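Workshop > Diary > Grippers

June 2018

Spent most of the day on the hand gripper again. It came back from the Rirnen job with the jaw sticking on the way out, and Pitenia is supposed to have it next, so it had to be sorted before anything else got touched.

Took the housing off first. There are 7 screws and two of them are the short kind, which go at the front. I put them in the wrong holes last December and cracked a boss, so now I lay them out on a strip of tape in the order they come out. The slide was full of gray fluff, mostly from towels. Brushed it out, wiped the rail down with a dry cloth, then one drop of the light oil at each end. The heavy grease that Sedico sent is no good for this. It holds the lint and then the jaw drags.

Moved the jaw by hand forty times after that, all the way out and all the way back. It caught twice in the first ten and not after. Wrote that on the card.

The cable was the other thing. It had a flat place where it leaves the housing and I didn't like the look of it. Swapped it for the spare, which leaves us with none. Ordered three more from Deschamps. They say two weeks, so probably three.

Put the housing back on, ran the zero routine and did the camera check. The lens needed cleaning again. I keep the cloth in a bag now and it still picks up oil from somewhere. The first check failed, the second passed. I did it a third time to be sure and the numbers were close enough to the second that I left it alone.
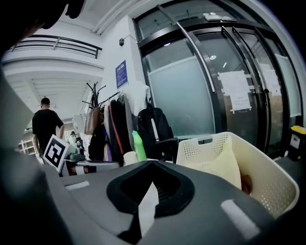 Gripper camera view, marker board on the left, basket on the right.

The marker board stays tilted. I tried it flat on the table a while ago and the ceiling lights washed out one side of the pattern, and the check would drift for no reason I could find. Leaning it fixed most of that. What I would like is a proper bracket, so it goes back to the same angle every time. I made a drawing before lunch, just two slots and a lip at the bottom, and will cut one when there is scrap to cut.

After lunch I did the grip test with soft things, cloths mainly. The jaw closes evenly now. It used to reach the left side first and push the cloth over before it got hold of it. Backed the closing speed down by 2 steps and that helped more than the cleaning did, I think, though I changed them on the same day so I can't say for certain. Should have done one and then the other.

The charger contacts are getting dull. Cleaned them with the eraser off a pencil. They will need replacing before the end of summer.

Left to do: label the new cable, write the closing speed inside the lid of the case, find out whether Pitenia wants the long fingers or the short ones. If it is the long ones the zero has to be done over, and I would rather know that before I pack it.

Home by 7. Hands still smell of oil.

Filed under: maintenance, grippers, shop days
3 comments | 2 shares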